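Home | Forums | Retail & Trade | Log in

Soltham pulling out of Dendmont?

tillroll63: Heard Soltham is closing 18 stores there, all over the import tarriff. Anyone confirm?

dockside_k: Closing no. "Paused" since March. Big difference

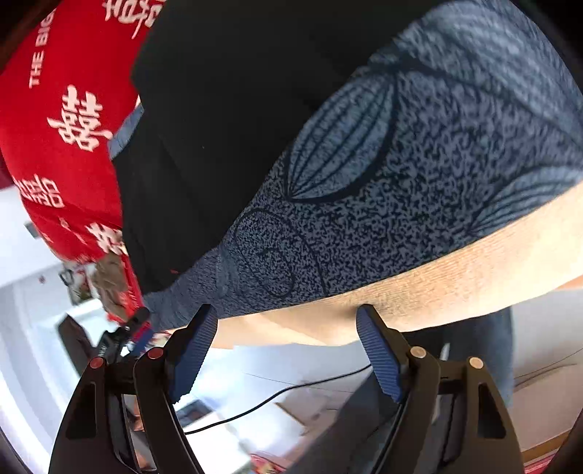

marmot: So who supplies the ones still open?

dockside_k: Barros, on a 3 month contract.

tillroll63: paused = closed imo. 297 jobs gone, call it what you want

marmot: Disagree. Prurnine did the same thing and came back. Waiting on teh next trade talks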